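Nindoscombe, janvier – Le laboratoire Tirkley publie les résultats d'une méthode d'apprentissage par imitation pour les tâches de nettoyage en contact prolongé. Baptisée Brorkico, elle associe une politique visuelle à un estimateur d'effort placé au niveau du poignet.

Le jeu d'entraînement comprend 1375 démonstrations téléopérées, enregistrées dans 6 salles d'eau. L'évaluation a porté sur 3 salles absentes de cet ensemble. La commande est recalculée à 10 Hz – fréquence suffisante, selon les auteurs, pour corriger la trajectoire de l'outil pendant le frottement.

« L'estimateur réduit surtout les pertes de contact sur les surfaces concaves », précise Gwion Watkins, responsable de l'étude. Les échecs restants concernent pour l'essentiel la saisie initiale du manche.

Brossage de la cuvette : l'outil est tenu par la pince droite, abattant relevé. 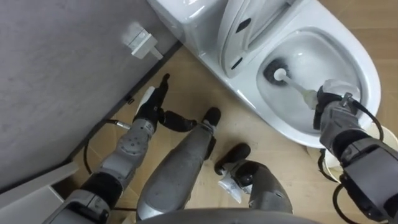
Disponibilité

Le code et les protocoles d'essai seront diffusés par Ahmadpour, partenaire logiciel du projet. Les demandes d'accès aux données sont à adresser au laboratoire Tirkley.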